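Plekham visit notes, Oct 26, 2022

Typing this up on the train before I forget it all. Went with Yurani Cuadros to see the two-arm tabletop package Plekham is selling, the one Settimio Bianchini keeps forwarding us the brochure for. Drive out took forever, parking on the wrong side of the building, sign in, badge, visitor shoes covers. Coffee was good.

Our host was Behrouz Akbari, applications side, not sales – made a big difference. He answered what he was asked and said "don't know" twice. Sales person joined for the last part only.

What they sell: two arms, two parallel grippers, clamp mounts, a mat, control box, teaching software, and a support plan you pay for by the year. Grippers are two-finger, same idea both sides. Price for us would land on top of what Witasow quoted in April, but Witasow left out the software and the training so not a fair match. Need to redo that sheet.

Demo room is upstairs. Small, plain walls, one window. They run kitchen type tasks there, mugs and racks and milk, that sort of thing. Yurani asked why no trays or boxes like ours. Behrouz said they'll set up our parts if we ship them a crate first. Fine, we should do that. 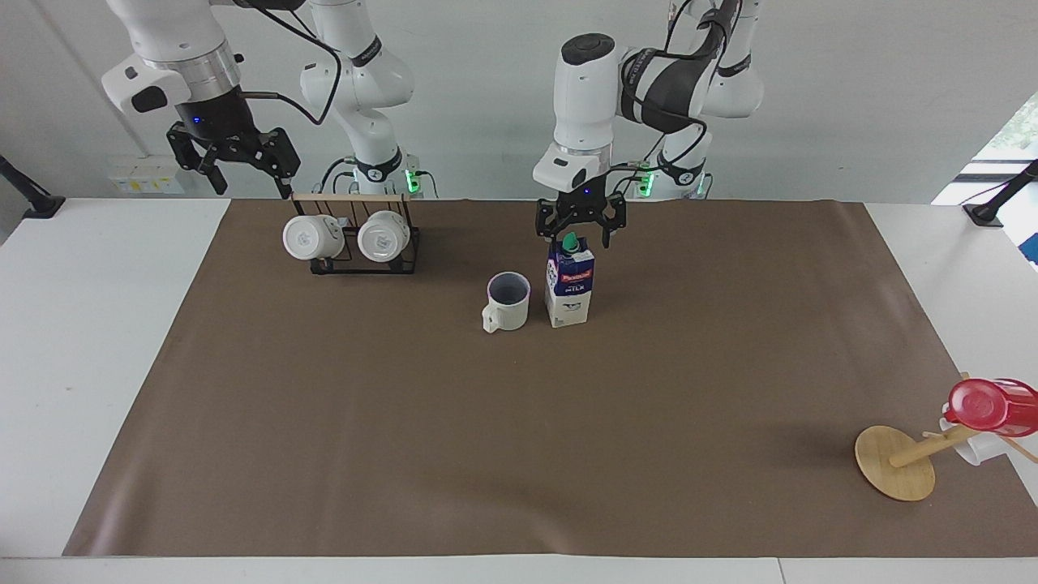 Teaching a new task is the part I liked. You move the arms through it, save, repeat, then let it train overnight. Behrouz recommends 40 good runs per task minimum, more if the objects change shape. He was picky about what counts as good. Hesitate too long over a grasp and he wants it thrown out. I asked if a line operator could do this and he said yes after a day or so. Yurani thinks longer. I think longer too.

Noise – very low, we talked over it at normal volume. Reach is smaller than I had in my head from the brochure. For our pack bench that might be a problem at the far end, have to measure. Payload for each arm is listed at up to 3 kg, our full tubs go over that so it would be light items only.

Things I forgot to ask:
Spare gripper fingers, do they stock them or is it an order
What happens to the support plan if we move the cell
Whether the mat is needed or just something they like

After lunch a quick look at the assembly area, where they put the control boxes together. Tidy. Lead time now is 4 weeks, was worse in spring. Met Zoila Condori there, she runs outgoing test, and her sister Deisy does the training days. Training can be at our place, travel billed seperately. Deisy would want the cell bolted down and powered before she comes, she has had bad luck with that.

Quote reference is 669, already in the shared folder under Fokwood. Good til the end of the quarter they said, not in writing though.

My take: worth a trial on the light pack bench, not the main line. Yurani agrees except she wants to see the Chávez unit before we commit to anything. Ok by me, if it happens soon.

To do – ship crate (me), measure bench (Yurani), get the rental terms from Behrouz, fix the Witasow sheet.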